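Home Forums Home & Workshop Search Log in

Power board on the desk or under it?

tinrooftaz
Redoing the study over the long weekend, new white desk going in Monday. Currently have a powerboard on the carpet behind the old desk, full of dust and I'm on hands and knees every time something needs unplugging. Thinking of just having it up on top. Mrs says ugly. Opinions?

gumleaf_12
Under. Always under. Screw a cable tray to the back edge, board goes in there, done. Mine's been up 7 years

bogong
On top for me. I swap chargers all day, tray is useless for that, cant see what you're plugging in.

halfasandwich
Depends what lives on it. Monitor, lamp, modem = never touch them, put it under. Phone and laptop = on top. I run two. Long one underneath, short one up top. Dont plug one into the other though, both go to the wall.

gumleaf_12
^ two boards is two lots of mess

halfasandwich
its one cord down the back mate. one.

tinrooftaz
Wall outlet is a double so two is doable. What length cord? Desk is up to the window side, outlet is other corner, bit of a trek. Measure first I know I know

bogong
Measure along the skirting and then UP the desk leg. Everyone forgets the leg. I did, had to take it back to Wamano and swap it.

pelican_brief_case
Get a white one if the desk is white. Black board on a white desk looks like a dead eel. And one with a switch on the board, so you can kill the lot at night without crawling. Ours in the spare room, on the white top: 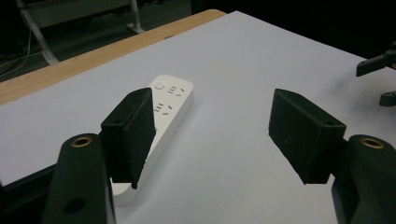
White on white, button up near the end.

Plain as anything, doesn't bother me. Shuts the wife up too as she picked it

gumleaf_12
Ok that does look better than I expected. Still under for me. Also those slots don't look like ours?? Are you overseas

pelican_brief_case
Yep, Edudberg since December. Different plugs here so don't buy off my pic lol, colour advice stands

tinrooftaz
White it is then. Does it slide round when you pull a plug out? That's my worry with on top

bogong
Mine did. Two strips of the hook and loop stuff underneath, fixed. Don't use the foam tape, took the finish off my old desk getting it up.

halfasandwich
Disagree on the hook stuff, lets go in summer if the suns on it. Mine has keyhole slots on the back, 2 screws. But yeah holes in a new desk

tinrooftaz
NOT putting holes in a new desk. Hook and loop. Going to Camness in the morning, will report back

gumleaf_12
you'll be back under the desk by Easter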